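Re: CPU swap with the arm – socket alignment
flesum_shed
6 May 2018
Update from the shed. Arm picks the chip out of the tray fine now, getting it square over the socket is the hard bit. Wrist cam view, old Dell board, socket empty: 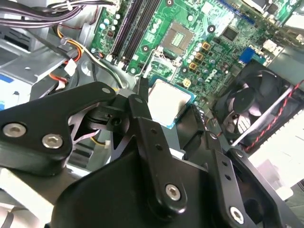
Chip at the gripper, socket up and to the right

752 steps on the wrist axis and still comes in tilted. Ideas?

okdale12
Your grip is the problem mate. Flat fingers on a thin edge, of course it tilts. Suction cup.

flesum_shed
Tried suction, dropped it. Not keen on bent pins.

Annelore Eichhorn
Disagree with okdale. Fingers are OK, print a notched tip so teh substrate sits in a groove. Run mine that way – up to 12 swaps between recalibrations.

okdale12
12 is nothing

Annelore Eichhorn
Its 12 more than a dropped chip

sarbu_b
what colour filament, black was useless for my camera

flesum_shed
Grey. Will print tips tonite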